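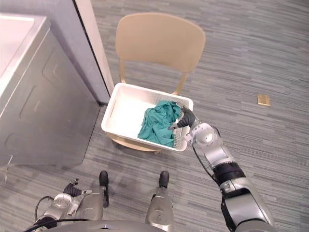
**Does the Filtley grinder cope with light roasts?**

It does, though it takes its time. Beans roasted that pale are hard little things, so go two clicks coarser than you think, start the handle moving before you tip them in, and close up from there once you've tasted a cup.

## Filtley hand grinder

I get asked that one more than any other, so it goes first! I'm Ebenezer Akolgo and I've been selling coffee kit under the name Disora since I gave up my market stall. The Filtley is the grinder I use myself every morning (and again at four, if I'm flagging).

The burrs are steel and come from Kowalczyk, who also make the spare set. The hopper holds 40 grams, enough for a big cafetière or a couple of mugs of filter. There are 300 steps of adjustment, and I'll admit I use perhaps a narrow patch in the middle - but if you make espresso at home you'll be glad of the fine end.

What I like most is the handle. The old one had a round knob that slipped when my hands were cold, and the new one is flatter and longer, so you get a decent push on it. It folds down for travelling too.

A few things to know before you order:

- It isn't quick. Allow 2 minutes for a full hopper of medium roast.
- Brush it out, never rinse it. The burrs will rust.
- The catch cup fits the Iltus dripper stand, but only the tall version.
- We've sold almost 3,000 of these and the part people lose is the lid, so spare lids are on the accessories page.

Please don't put flavoured beans through it. I did once, hazelnut, and everything I brewed until May tasted of pudding.

Comes with a brush, a cloth bag and a spare washer. Burrs are guaranteed for five years, and if the handle works loose, drop me a line and I'll post you a new bolt.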